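Grornora: bimanual control on soft objects
Gallery, November 2021

Clinditz is the control and perception stack we run on our two-armed platform. This page collects material from the household tests of release 3, which replaced the per-arm planners with a single planner for both arms. The software was written by Mitra Alipour (control) and Rostam Fallahi (perception). Configuration files and logs are on the project server under the same release tag.

A few notes on how the stack is put together, for those who have not read the June report.

The joint controller runs at 100 Hz. Each arm receives a position target and a stiffness value; the stiffness is lowered along the line between the two grippers once both report contact. The planner treats a two-handed grasp as a closed chain and rejects any path in which the distance between the grippers drifts beyond the set tolerance.

Perception uses the head camera only. The segmentation network, Ansari, was trained on sharp stills, and its masks used to break up when the camera or the arms moved quickly. Release 3 adds synthetic blur to the training set and carries the last good mask forward for up to 2 frames. Furniture is kept in the map as a static obstacle with a padded margin. Leather is awkward here – highlights move with the camera and were being read as edges.

Two-handed work beside the green seating, seen from head height:

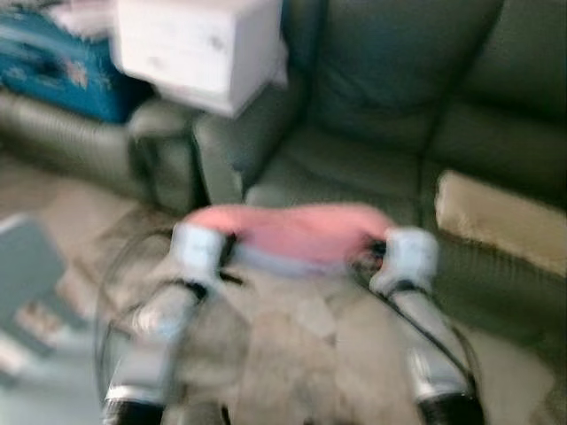
Pink item held between the two grippers, in front of the sofa seat. Motion blur is heavy across the whole image.
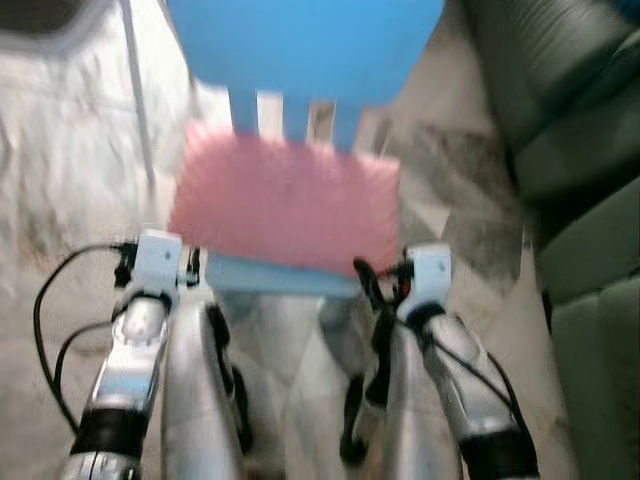 Pink foam block with a dimpled surface, with a pale light-blue tray or base directly beneath it. The black cable at each wrist loops outwards and runs back along the forearm.

Cables are not yet in the collision model. The planner knows the arm links, the wrists and the grippers, and cable clearance is handled by a fixed limit on wrist rotation, set at 70 degrees in the default profile. This is conservative and costs us a number of otherwise valid grasps. Rostam Fallahi has a branch that fits a swept volume to each cable from the joint angles. It will be merged when the planning time comes down.

The log viewer, Brollitz, now plots both stiffness values on the same axis as the gripper distance. Older logs open without conversion, but the contact flag will show as missing for anything recorded before release 3.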